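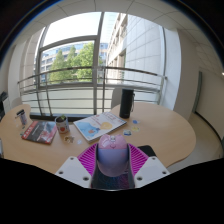 MEDIA RELEASE – for immediate use

Wandasent opens desk-clearing sessions for home workers and students this September

Small kit, big table, two hours. That's the idea behind Clear Desk, a new run of free sessions from home organising service Wandasent, starting in September at the Fagundes building, ground floor.

People bring what lives on their desk. Mouse, charger, drink bottle, the book they keep meaning to finish. It all goes on a shared table, gets sorted, and goes home again with a plan for where it sits.

The program follows a winter survey by Wandasent of 453 customers who work or study at home at least part of the week. More than half said they share their desk with meals, homework or somebody else's job. The most common complaint was not having room for the mouse.

"We hear it all the time – the mouse ends up on top of a magazine," said Morfudd Hopkin, founder of Wandasent. "People think they need a bigger desk. Mostly they need the reading pile to go somewhere else. Start with the hand you use for the mouse and clear out from there."

How it works

Sessions run 10 am to noon. Up to 7 people each. Tea and coffee on hand, though plenty of people bring their own thermos and that's fine, lids on please.

First half hour, everything comes out of the bag and onto the table. No judgement. Then a quick sort into things touched every day, things touched every week, and the rest. Daily things get a fixed spot within arm's reach. Weekly things go in a drawer or on a shelf. The rest gets talked about.

After the break, participants lay out their desk at real size using masking tape on the tabletop, so measurements from home are a must. Width and depth in centimetres. A phone photo of the desk as it is now helps alot too.

Books and magazines get there own slot near the end. Wandasent's rule is one on the desk at a time, the current one, flat and off to the non-mouse side. Anything else can go on the swap shelf by the door. Picture books and kids' magazines are very welcome on the shelf, it empties fast.

Drinks go at the back of the desk, away from the keyboard, tall bottles furthest of all. Hopkin is firm on this one.

"Back corner, every time," she said. "I lost a laptop to a cup of soup. I don't care what colour your gear is or if any of it matches. I care where the soup is."

Pilot round

A pilot was held over autumn in the Flullska reading room, with 5 sessions, all full. Feedback forms asked for longer tape-out time and a bigger table. Both have been sorted for the new run. The Fagundes room has good daylight up until early afternoon and step-free entry from the car park side.

Some pilot participants came back a second time with a flatmate or a teenager. Wandasent has added an after-school session for this reason, 4 pm, ages 12 and up, with an adult please.

Funding

The program is backed by a $2,309 grant from the Holtel neighbourhood fund, which covers room hire, tape, printed desk planners and the swap shelf. Sessions are free and nothing is sold on the day. Wandasent's paid home visits are seperate and bookings for those aren't discussed unless asked.

What to bring

The everyday things from your desk – mouse, pens, notebook, glasses, bottle, whatever you're reading
Desk measurements in centimetres
A phone photo of the desk, untidied
One bag for taking home, one for giving away

No need to bring monitors, printers or office chairs. Somebody brought a chair to the pilot. It took up two places.

Booking

Places are first come, first served through the Wandasent website or at the Fagundes front counter. Waiting list opens when a session fills. If you can't make it, let us know by the evening before so the spot can go to someone else.

Media

Morfudd Hopkin is available for interview most mornings before 9:30 am. Media are welcome to sit in on a session by arrangement, but please check first, as participants will be asked if they're happy to be photographed. Sample desk planners on request.

Contact: Morfudd Hopkin, Wandasent, via the media form on the Wandasent website

ENDS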